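Grikavstead Tabletop Items: Data Card

Version 4
Release date: May 16, 2022
Maintained by: Sekow Collections Office
Contact for corrections: Rochelle Lindgren

Summary

Grikavstead Tabletop Items is a collection of arrangements of small household and workshop articles placed on a table. It was assembled to support the study of how everyday articles are sorted, set aside and put away after a task. The collection contains 300 arrangements drawn from a stock of 66 articles. Each arrangement is accompanied by a short written note stating which articles were selected and what tidying instruction was issued.

The articles are of the kind kept in a utility drawer or on a garage shelf. They include work gloves, zippered cases, small lidded containers, cloths, clips and hand tools. Articles were chosen because they are commonly left out together and because they differ in stiffness, shape and ease of grasping. Food, medicine, blades and glass were excluded from the stock.

Arrangements

Articles are set out on a dark green tabletop between sky-blue walls. The same surface is used throughout this version. Light specks and scuffs on the green surface are not listed as articles and should be disregarded when arrangements are compared with their notes.

Articles may overlap, lie at an angle or be partly hidden. Users should not assume that every article in a note can be identified in every view.
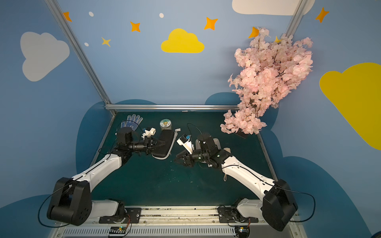 Category: Gloves, Cases and Small Containers

The white knit work glove with blue dotted grip patterning belongs to the soft articles group. Gloves are recorded singly, and a left glove and a right glove carry separate entries in the stock list. No attempt is made to flatten a glove before it is placed, and the position of the fingers is not prescribed.

The black zippered case with a white rim is listed under cases and pouches. The tidying instruction for this group concerns the case as a whole. Opening, filling and closing of cases are covered in a separate collection, Ziltier Pouches, and are outside the scope of this document.

Small round containers with lids form the third group. Printed labels were left on the containers as purchased. Label text has not been transcribed, and users who require it should consult the stock list held by the maintainers.

Small articles that do not fit any of the three groups are entered as "unsorted." An article that is too obscured to be named with confidence receives the same entry, followed by its general color where this can be determined.

Annotation

Notes were written by Yen-ting Chou and Marisol Boateng and reviewed by Gopinath Krishnan. Annotators followed a naming guide that gives one preferred term for each article. "Glove" is preferred to "mitt," and "case" is preferred to "wallet" or "purse." Brand names are not used as article names.

Where the two annotators disagreed on a name, the more general term was retained. Position terms such as "left" and "back" are given from the viewer's side of the table.

Known Limitations

The stock reflects articles purchased from a single supplier, Petrauskas, and does not represent the contents of households in general. Soft articles are fewer in number than rigid ones. The naming guide exists in English only.

In March, 7 notes were withdrawn after review because the case and pouch entries had been exchanged. Corrected notes are included in the present version under their original entry numbers.

Use and Citation

The collection may be used for research and teaching. Redistribution of the notes without this card is not permitted. Publications that make use of the collection should cite it by its full title and version number.

Requests for the stock list or the naming guide should be directed to Lyle Nakamura at the Sekow Collections Office. Corrections should state the entry number, the term in question and the proposed replacement.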